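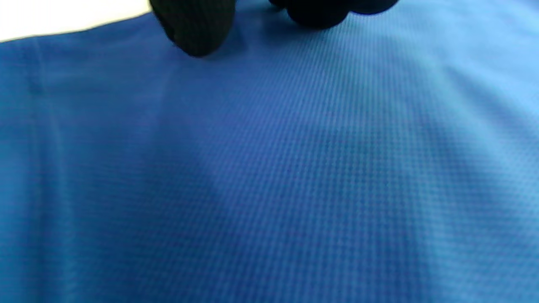 Blue, very close up.

I've been following Pusness since 1993, and I still get giddy before the first home game! The ground at Astumska holds 2854 people, and when it's full you can hear the singing from the bus stop.

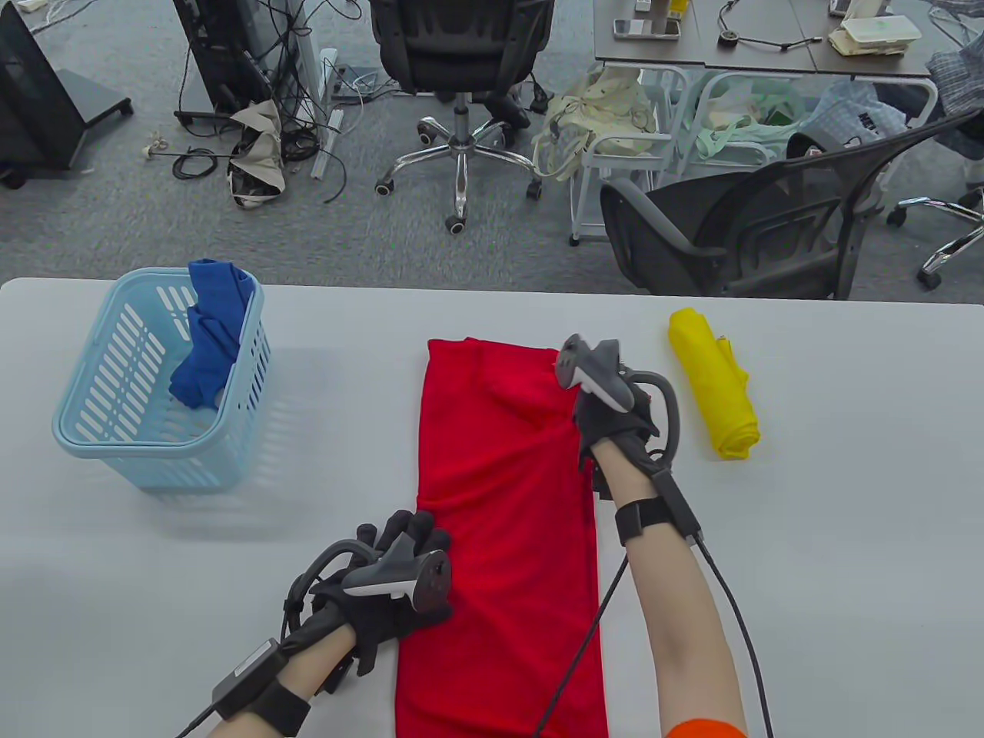 Red, folded long and narrow.

My favorite trip was the cup game at Prukgate in 2000. We were down by two at the half – and won it 3–2 in the rain. I lost my voice for days and didn't care one bit.
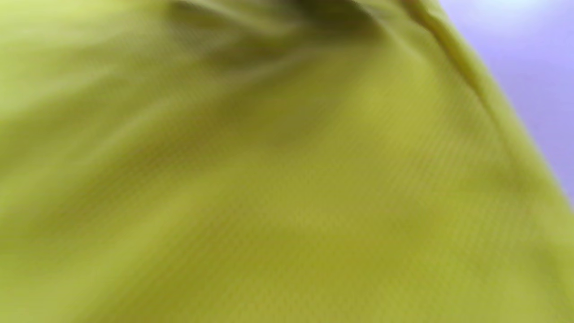 A reader wrote in to say the Wendt game that same spring was even better, and that the second goal was the best header the club ever scored. I missed that one, so tell me more!

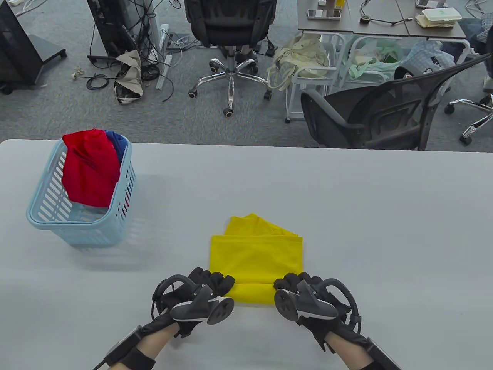 Is it worth going to an away game alone? I go alone to roughly 6 a year, and I always end up chatting with the people in my row.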